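How to record good practice runs for your arm 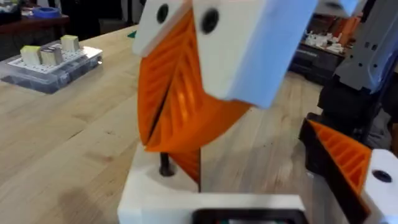 Photo: Omprakash Tripathi, Tirnov workshop

So you want your arm to learn a job by copying you – welcome, and do put the kettle on, as this takes an afternoon! We use the Inga recorder, but the habits carry over to most setups.

Start by clearing a good patch of bench. A few things at the back are fine (we leave our foam cubes sitting on the organizer box), but keep them in one spot for the whole batch, or make a note when you move them.

Next, look through the wrist camera before you record anything. You want to see the fingers and the part together, and if the printed piece hides the place you are reaching for, turn the base a little and look again. A bit of blur when something moves is normal. If every picture is smeared, slow your hands down.

Now do 12 runs as a warm-up and throw them away. I know, it hurts! Your first tries are full of little pauses and second thoughts, and the arm will happily learn those too.

After that, record 60 runs in one sitting. Begin each from a slightly different place, and stop the recording 2 seconds after you let go. Keep the fumbles where you recovered nicely, and delete the ones where you gave up halfway.

Name the folder by task and date, like orange-part_2018-05-23, and copy it to a second drive before you start training.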